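Small boxes, and what they're for

I had 30 small boxes on the shelf in the back room when September started. Most came from gifts, a few from the thrift store on the corner, and one from my aunt, who kept buttons in it. I kept them all on the theory that a good box gets used eventually. Most of mine hadn't been.
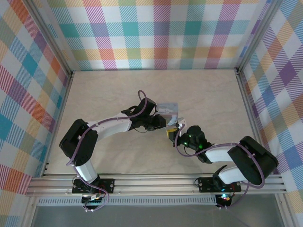
Baiba Žukauskas
Writer and editor of this blog

The little lavender-gray one with the whitish label is the size I like best. It takes receipts, spare keys or thread, and it fits in a drawer. The plaid fabric on the walls has nothing to do with storage, but I like all those pastel checks behind a plain box.

I sorted for 40 minutes and kept eight. The rest went to Birutė Vasiliauskas, who wraps presents all year.

Closures matter more to me than they used to. Lids that just sit on top get knocked off. I've come around to metal latches — a small wire hook and a plate on the edge of the box, as on the light blue one with the green stars.
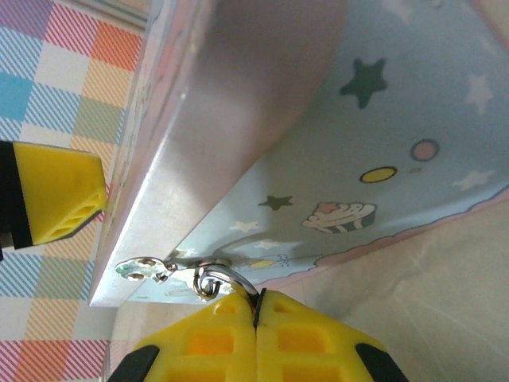 What went in the ones I kept

Sewing things in three of them, stamps and envelopes in another. Batteries got their own. The others are still empty.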